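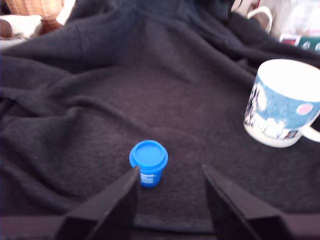 Prüfplatz mit textiler Auflage: Greiferfinger an der blauen Dose, rechts daneben die Tasse.

Prüfliste Greifeinheit Tarnik, Leihgerät
Standort: Brorkulthorpe
Geräte-Nr.: 1952
Prüfer: Hjalti Bech
Zeitraum: Oktober
Anbieter: Wareck

Bewertung: i. O. / Mangel / offen

1. Lieferumfang und Papiere

1.1 Betriebsanleitung in deutscher Sprache vorhanden: i. O.
1.2 Konformitätserklärung liegt bei: offen
Kommentar: Nur als Entwurf ohne Unterschrift erhalten. Bei Wareck nachgefordert.
1.3 Typenschild lesbar, Nummer stimmt mit Lieferschein überein: i. O.

2. Mechanik

2.1 Befestigung der Finger am Grundkörper, Schrauben markiert: i. O.
2.2 Kanten und Fingerspitzen ohne Grat: Mangel
Kommentar: Leichter Grat an der Innenkante des linken Fingers, mit dem Fingernagel spürbar. Auf Stoff zieht er Fäden. Vor einem Kauf nacharbeiten oder Finger tauschen lassen.
2.3 Spiel der Finger quer zur Schließrichtung: i. O.
2.4 Quetschstelle am Grundkörper gekennzeichnet: Mangel
Kommentar: Aufkleber fehlt. Laut Anleitung gehört er zum Lieferumfang.

3. Elektrik und Not-Halt

3.1 Not-Halt vom Bedienplatz erreichbar: i. O.
3.2 Not-Halt löst bei laufender Bewegung aus, 3 Versuche: i. O.
3.3 Kein selbsttätiger Anlauf nach Entriegeln: i. O.
3.4 Zugentlastung der Leitung: i. O.
Kommentar: Die Leitung liegt knapp. Bei gestrecktem Arm bleibt wenig Reserve – für Dauerbetrieb die längere Ausführung bestellen.

4. Greifkraft

4.1 Begrenzung auf 40 N einstellbar und gegen Verstellen gesperrt: i. O.
Kommentar: Messwert an den Fingerspitzen 31 N bei Werkseinstellung.
4.2 Kraft bleibt bei Spannungsausfall erhalten: offen
Kommentar: Anleitung widersprüchlich. Die Auskunft von Norðdahl steht noch aus.

5. Arbeitsplatz und Greifgut

5.1 Auflage rutschfest, ohne lose Falten im Greifbereich: Mangel
Kommentar: Der dunkelgraue Stoff liegt lose auf dem Tisch und wirft Falten. Für Greifversuche über der Fläche zulässig, für Schiebeversuche nicht. Stoff spannen oder am Tischrand klemmen.
5.2 Greifgut standfest, Deckel geschlossen: i. O.
Kommentar: Kleine Kunststoffdose mit Schnappdeckel. Der Deckel steht etwas über, Finger daher unterhalb des Deckelrands ansetzen.
5.3 Zerbrechliches außerhalb des Schwenkbereichs: Mangel
Kommentar: Keramiktasse neben der Dose. Bei Versuchen mit der Dose entfernen, bei Versuchen mit der Tasse Kraft vorher herabsetzen.
5.4 Hintergrund der Arbeitsfläche frei: Mangel
Kommentar: Korb und Kleinteile hinter der Auflage wegräumen, bevor der volle Schwenkbereich freigegeben wird.

Ergebnis: Weiterbetrieb nur unter Aufsicht und mit gesperrter Kraftbegrenzung. Kaufentscheidung zurückgestellt, bis 1.2 und 4.2 geklärt sind. Nachprüfung der Punkte 2.2, 2.4, 5.1, 5.3 und 5.4 durch H. Bech.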